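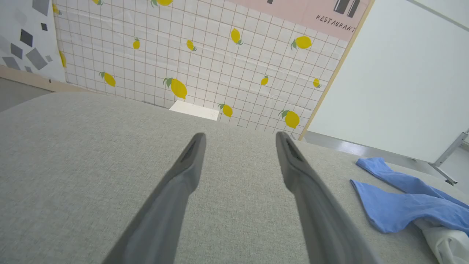 Hi everybody, thanks for having me back! Slide 1, leave it up while people sit down. Say hi to Josefina if she made it.

Okay, so tonight is about running a clothing swap in a small town. I've done two of these now in Brurkonar, the first one in June, and I made pretty much every mistake you can make (ask Hemant about the parking).

Getting the word out
We had 40 people sign up and I figured, great, 40 people, a few bags each. Then 274 items came in the door! I'd borrowed tables for maybe half of that. So please, cap the bags. Tell the bag story here, but keep it short, I ran over last time.

Sorting
Go by size first and color later, if you have the energy. Plain tees are the thing you'll get the most of, and they go fast if folks can see them laid out flat. Pause for questions, Wenceslao always has one.

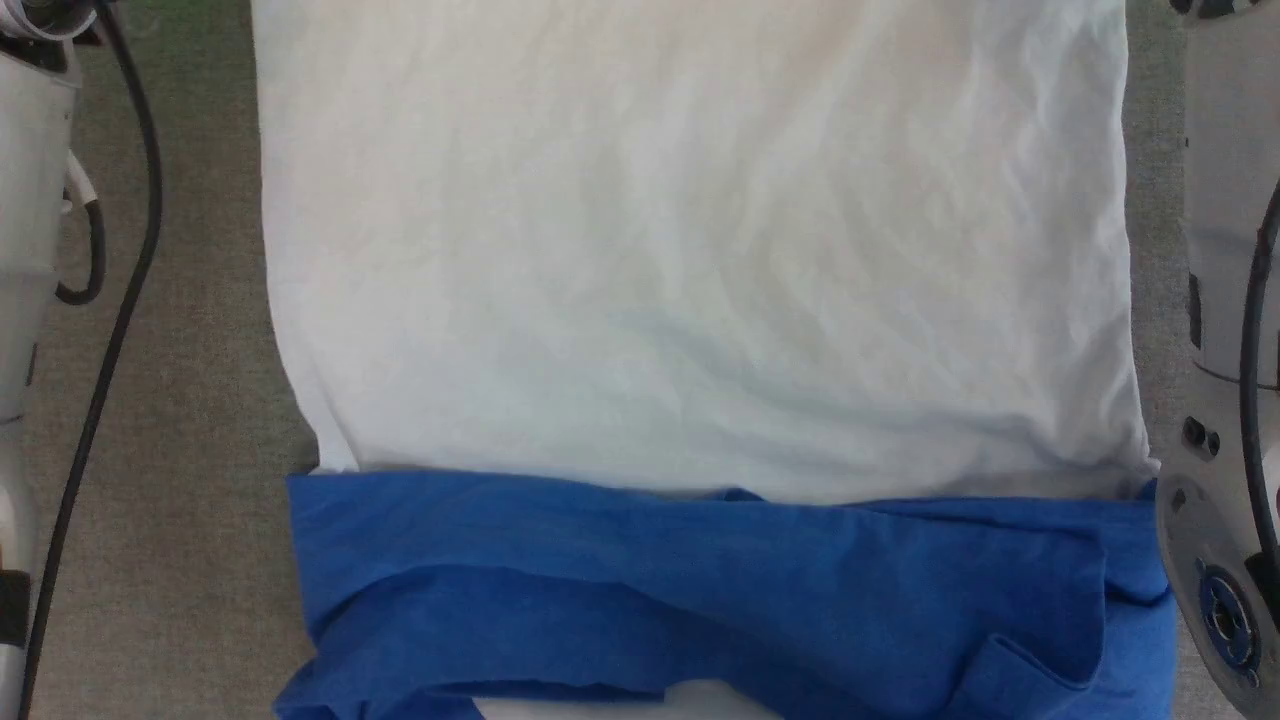 Leftovers
We ended up with around 256 pieces going home with somebody, and the rest went to the church rack. Call ahead, they only take drop-offs until 4 pm.

Mention the sign-up sheet for the fall swap. Driss has the pens. Then coffee, and whoever's closest to the light switch, please hit it!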